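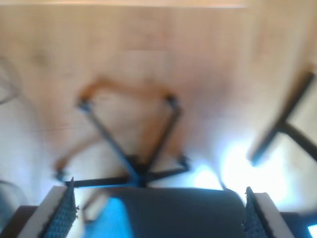

Subject: Re: Night train to Trenia, is it worth it?

Hello all,

I made this trip in March with my aunt, so I try to answer the questions of Gareth. I put them below so that everybody can follow.

> We are thinking of going from Purnotley to Trenia by the
> night train and then by bus to Sopacua. Does one need
> to reserve the beds early? And is the bus connection
> realistic with two big suitcases?

The beds: yes, please reserve. We bought ours nine days before and there were only upper beds left in the compartments for 6. My aunt is 71 and she did not enjoy the ladder. The price was 139 for both of us, with breakfast, and the breakfast is a roll, a small jam and tea. Bring your own water, the car attendant sold the last bottle before we left the station.

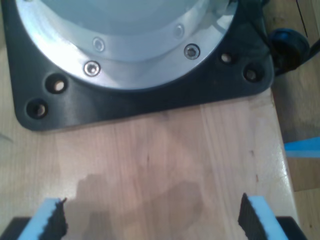

Base ring and screws, on the light wooden table.

The train should come to Trenia at 6 in the morning. Ours was almost an hour late, and I heard from other passengers that it is common on Friday nights. The first bus to Sopacua was already gone. The next one leaves three hours later from the other side of the tracks, by the post office. There is an underpass with stairs and I did not find an elevator. With two big suitcases I would leave one at the luggage counter — it opens at seven, and they want coins.

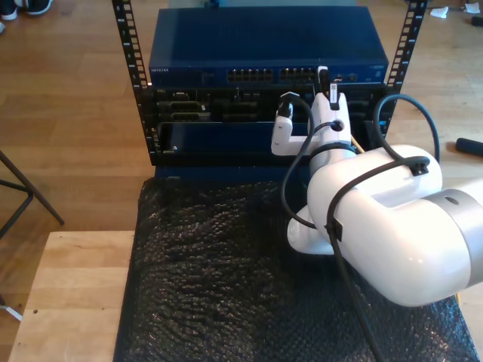

If you have a free day, I would sleep one night in Trenia and take the bus after lunch. The road goes along the river as far as Pustimo and you want to see it in daylight. Sit on the left side. In Pustimo the driver makes a stop of fifteen minutes, and the bakery next to the stop has very good cheese pastry.

One question from me also: did somebody take the boat back from Sopacua this year? The timetable at the pier was still the one for last summer.

Best regards,
Sabina Sýkora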